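The heat pump went in at the back of the house in December, during the coldest week the installer had worked in all season. The owner, a retired school bus mechanic in Ferker, had been burning 3,000 dollars' worth of propane most winters and was tired of it.

"I wasn't trying to save the planet," he said. "I wanted one bill I could understand."

He got three quotes. The one he took came from Sostum, a small contractor that works in the river towns and does both the electrical and the refrigerant work with its own crew. The other two wanted him to hire an electrician separately.

The house was built in stages and leaks air in the places where the stages meet. Sostum would not size the equipment until the attic had been sealed. He did that work himself over 14 evenings, mostly in the crawl space above the kitchen.
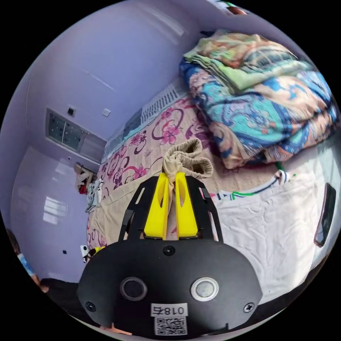 By the Khattak Home Energy Desk
Filed under: Heating, Owner Interviews

Asked what surprised him, he talked about the noise. The old furnace came on with a bang and ran hard for ten minutes. The new system runs nearly all the time at a low speed.

"The first week I kept getting up to check if it was on," he said. "I'd put my hand over the register. It was on."

He was less happy with the thermostat. It came set to drop the temperature overnight, and on cold mornings the backup heat strips kicked in to catch up. The installer told him to leave it at one setting and stop fiddling. His electric use for the next month came down by 186 kilowatt-hours.

The local co-op, Floltenora Electric, paid part of the cost after the job was inspected. The rebate took 97 days to arrive. He had sent the form in without the model number for the outdoor unit, and the co-op mailed it back.

"Write down every number on the plate before they bolt it up against the wall," he said. "I was out there with a mirror and a flashlight."

He kept the propane tank for the kitchen range and a small heater in the garage. His wife would like an induction range. He says they'll talk about it when the tank is empty.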